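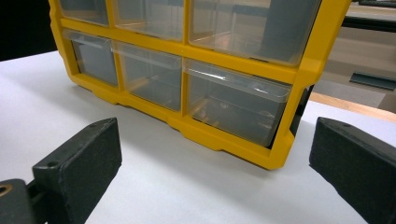 ok budget thread. been promising this one since April and the spreadsheet is due tomorrow at noon so it's now or never. how we're buying (or not buying) handheld grippers for the drawer work. 1/

Background for the new people. We collect demos of small-parts jobs, a person does the job with a gripper in each hand, the recordings go to training. Parts organizers, drawers, bins, lids. No arm in the room for most of it. The arm is a separate line and a separate fight. 2/

What we asked for last year: one arm, one workstation, "misc." What we really spent on: misc. Fingers, pads, cables, screws, more cables. Please don't have a misc line. Mine ate the whole second half of the year and I couldn't tell anyone what it was 3/

So this time everything gets its own row. Grippers. Pads. Cables. Tabletop boards. Props (yes props, I'll get to props). Storage, as in disk. People hours. If it has a row somebody has to defend it and that somebody is me 4/

Quotes first. Got them from Clukmont and from Zaugg. Clukmont sells the pair as a kit, Zaugg sells every bit separately and you build the pair yourself. Zaugg looks cheaper till you add fingers. Then it's a wash. Then you add shipping and it isn't a wash anymore 5/

Clukmont lead time is 12 weeks. TWELVE. Asked if that was a typo, it was not. If the order isn't in before summer we don't see hardware until the people we hired to use it are gone 6/

Zaugg says 2 weeks, on a good day, if the finger blocks are in stock. They were not in stock when I called 7/

Pads. Ask about pads before you ask about anything else!! Are they glued or screwed, can you buy them alone, what does a set cost. Kit price says nothing about it. Hala Zoubi does our purchasing and she got a straight answer out of Clukmont in one email after I'd been trying for a month. Let Hala write the emails 8/

Budgeted 200 dollars a quarter for pads. Might be high. I'd rather hand some back than go begging in November again 9/

Props. Someone upstairs asked why there are plastic organizers on an equipment request. Because drawers are the task. Little clear drawers with a thin lip are a hard grab for a wide blocky finger, and you want more than one model or you train on one lip forever. They're cheap. It's the cheapest row on the sheet and I got the most questions about it 10/

Also buy two of each prop. Same model, same color. One cracks and your next batch doesn't match the last one. Learned that on a tackle box, RIP 11/

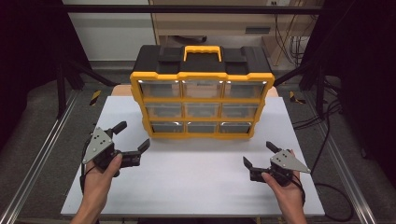 Footprint is the other thing I forgot last time. A two-handed station is bigger than the table. You need room for elbows, for cables to go somewhere, for a second person to get past without kicking something. Measure the floor, then add. Facilties charges us by the square foot so it IS a budget item 12/

Cables. Price them long. Price spares. Every kit quote I have includes one per gripper and nothing extra, and a one-cable station is a station that's down some afternoon while somebody drives across town. I put in double and haven't heard a complaint yet 13/

Aluminum rail: get it cut by the supplier. We don't have a saw, we have Florencia Olivares and a borrowed saw, and her hours cost more than the cutting fee. She asked me to put that in writing so there it is 14/

Now the big question, second station or not. Iltevberg (our partner site) went to two stations and their throughput didn't double, because they still had one person doing resets and checking files. So if you buy a second station buy the second person too. Or don't buy either 15/

I wrote it up both ways. Option A: one station, good spares, money for props and disk. Option B: two stations, thin spares, no new hours. B looks better on a slide. I'm recomending A 16/

Disk. Ugh. We have 44 sessions queued for the drawer set and I budgeted storage off the old camera settings. Redid it last night. The number went up and I'm not posting it here because my boss follows this account, hi 17/

Question I keep getting: why not just rent. We did ask. Flollach rents grippers by the month and for a short project I'd do it, no shame. Past a few months you've paid for the thing and you still have to give it back. And wear on the fingers is charged to you, read that page twice 18/

If you DO rent, get the return condition in writing before it ships. Ours would've called for "as delivered" pads. On a gripper. That grips things all day 19/

The arm. Not this cycle. I know. I moved it to next year with a note. Want the handheld sets steady first and I want to know which finger shape we're keeping before I pay someone to mount it on anything. Buying an arm around a finger you're about to change is how you get to pay for adapters 20/

Things I still don't have a number for: calibration time, the replacement boards for the tabletop (white ones, they mark up), and who pays when a cable pulls a connector out of the housing. Warranty says "normal use." Waiting on Clukmont to say what normal is 21/

Someone asked for the sheet – yes, I'll share the blank version after it's submitted. Row names only, no prices, Hala will have my head otherwise 22/

oh and put the tax and freight in from the start. Every row. I had them in a line at the bottom and it got cut as "duplicate" by a person who did not read it. Small rows are harder to cut 23/

Ok back to it, noon is coming. If you run two-hand stations and you've got real numbers on pad wear pls reply, I'll take anything, even a bad guess. Replies open, DMs also fine – might be slow till the thing is in 24/24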